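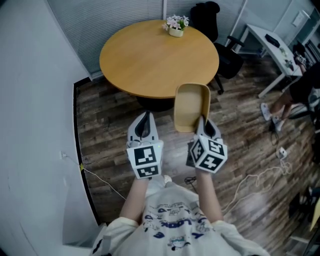
Soccer never fixed a town by itself, the coach told me before I had even sat down, and anyone who came looking for that kind of story was going to go home with half a notebook. I laughed, and I think the coach was glad that I laughed, and then we had coffee and talked for the better part of an afternoon about the Curnik League, which has had kids from Gistley and kids from Namby playing on the same teams for 29 seasons now.

I should explain the mixing part, because people who didn't grow up in the valley tend to miss it. Gistley and Namby sit on either side of the river and haven't cared for each other in living memory. There was a mill strike, and then a school closing, and then a second argument about the school closing that was worse than the first. When the league was set up, the easy thing would have been a Gistley team and a Namby team and a trophy. The founders wouldn't hear of it. Every roster has to be drawn from both sides of the bridge, and that rule has outlasted a good many people who wanted it gone.

"My first year I hated it," the coach said. "I was eleven, I was a Gistley kid, and they put me at left back next to a girl from Namby who was so much better than me that I went home and cried. My dad wanted to pull me out. My mother said no, go back and learn something from her. So I went back. We played next to each other for six years and I don't believe we had a real conversation until the third one!"

I asked what changed in the third one.

"Oh, nothing grand. We lost a game we should have won. I let my player go and she covered for me, and they scored anyway, and walking off she said it was her fault. It wasn't, everybody on that field knew it was mine. I bought her a soda. That was it, that was the whole peace treaty."

The coach has a way of telling these stories and then waving them off, as if worried that you might carry them away and put them on a poster. Twice I was told that the league has had its ugly years. There was a season when parents stood on opposite touchlines and wouldn't share the coffee urn, and another (this one still clearly hurts) when a boy was called something on the field that ended with his family leaving the valley altogether. The league suspended two players and wrote a new code of conduct. The coach thinks it was the right thing to do and that it came a month too late.

"People like to say kids don't see any of that, they just want to play. Well, I coach kids. They see all of it. They know exactly who lives where and whose uncle said what to whose uncle. What a team does is give them something else to be busy with, and if they're busy with it long enough, some of the other stuff gets boring. I've seen it get boring. That's about the best I can promise anybody."

We moved on to money, as you always do with youth sports. The league charges very little and would like to charge nothing. The last registration drive before the shutdown, held as always in August, brought in $2,402 in fees, and nearly all of it went on field rental and referees. Shoes come from a swap table at the church hall in Gistley, and the nets are mended each spring by whoever can be talked into it. The bus is the real worry. It runs from Namby over the bridge and out to the fields at Navarrete, and without it half the players simply couldn't come.

Navarrete deserves a word here, since I had never been. It's upriver, past the gravel yard, and belongs to neither town, and that was the attraction. The ground slopes badly toward the far corner, so that any team with a slow goalkeeper prays for the right end in the second half. There's a stand of poplars along one side that catches every high ball. The coach loves it out there and spoke of it the way other people speak of a lake house.

"You come around the bend and there's the fields, and the kids go quiet on the bus for a second, even the loud ones. I've made that ride I don't know how many times. I still get a little lump. And then somebody throws a sock."

This year, of course, there wasn't much riding. The spring season was called off after 2 rounds of games, and the fall one came back as drills only, small groups, everybody spaced out and keeping to their own ball. I had assumed that would be the saddest part of our talk, but the coach surprised me by being rather cheerful about it. Groups had to be drawn up by household and by school, and that meant for the first time in league history the Gistley kids trained with Gistley kids and the Namby kids with Namby kids. There were complaints inside a week.

"From the players! Not the parents, the parents were fine with it, it was a shorter drive. I had a twelve-year-old come up to me, very serious, hands on his hips, and ask when he was getting his real team back. I had to go and look at the goalpost for a minute."

Did that feel like proof of something, I wanted to know. The coach thought about it for a good while and refilled my cup, though I hadn't asked.

"I'd be careful with proof. He wanted his friends back, he's twelve. But his grandfather was one of the loudest voices against the mixed rosters, years ago, stood up at the meeting and shouted. And the grandfather drives him to practice now. He stays in the car with the radio on, he doesn't come over and chat. He drives him, though."

There are plans for next year, all of them in pencil. The league would like to add a girls' division for the older ages, where too many drop out, and it needs 3 more licensed referees before it can. There's talk of a proper drain for that bad corner at Navarrete, and the coach is privately against it (home advantage, I was told, with a perfectly straight face, in a league where everyone plays every game on the same field). The bridge rule isn't up for discussion.

I asked whether it ever would be, if one day the two towns got along so well that it wasn't needed. The coach had obviously been asked before.

"Then it won't bother anybody to keep it, will it? Leave it in the book. It takes up one line."

By then it was getting dark and there was a stack of practice bibs waiting to be washed, a task that seems to fall to the coach every single week. I offered to help fold and was given the ones with the broken elastic. We talked about the girl from Namby a bit more. She lives out of state these days and still sends a card at the start of every season, addressed to the left back.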